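Simulation Cell Keeper (part-time, Firnengate)

Posted 13 March 2019

Skallora runs one simulated household cell, which we call Jukby, and it needs somebody to look after it. The last keeper has moved to a job with daylight. We wish him well and would like his notes back.
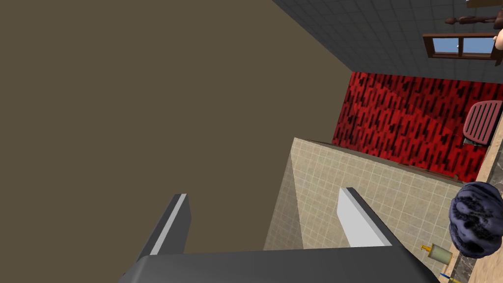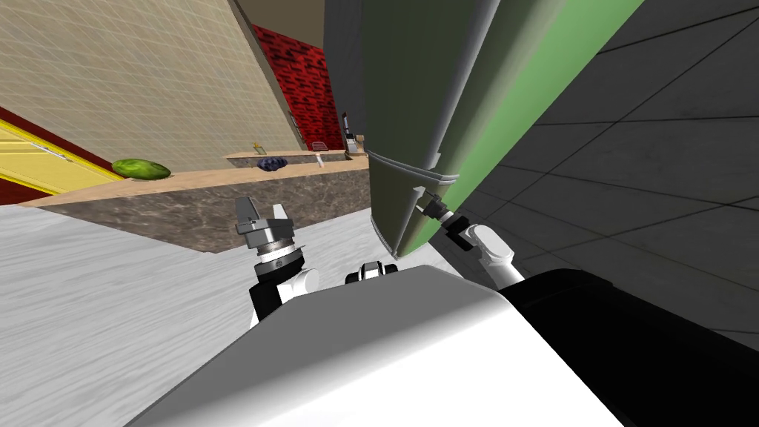

Jukby, simulator renders. First: open two-finger gripper, pink chair against the red wall. Second: both grippers raised, the right one low on the gray appliance.

What you would be doing

Setting up the cell each morning: load the rooms, load the robot, check that both grippers open and close when told to, and write down what they did instead. We swap end effectors between runs, and every swap means new joint limits, a new wrist offset and a new collision mesh. Forget the mesh and a finger will pass through a refrigerator door with great dignity.

You would also keep the camera mounts aligned. A tilted view is fine if the tilt matches the config file. Ludger Heitmann wrote the alignment checklist, which has 75 lines. You may shorten it. Others have tried.

Repairs are mostly contact settings. Objects sink, jitter or leave the building. Your job is to find out which one started it, fix it, and rerun the batch of 500 episodes overnight without waking Nazareno Galli, who owns the server and sleeps near it.

What we need from you

— Comfort with Python and with reading robot description files written by people in a hurry
— Some feel for friction, mass and damping (a shop background counts, and so does a misspent youth with physics engines)
— A log a stranger could follow
— No PhD required. We have 2 and they are both busy.

The terms

Twenty-five hours a week through November, renewable if Stüber, our funding partner, is still speaking to us. Desk at Firnengate, second floor, next to the printer. Remote work is possible after the first 9 weeks.

To apply, send a resume and one page about something you kept running longer than it deserved. Address it to Nazareno Galli, Skallora, and put "Jukby keeper" in the subject line. Cover letters that mention passion will be read last.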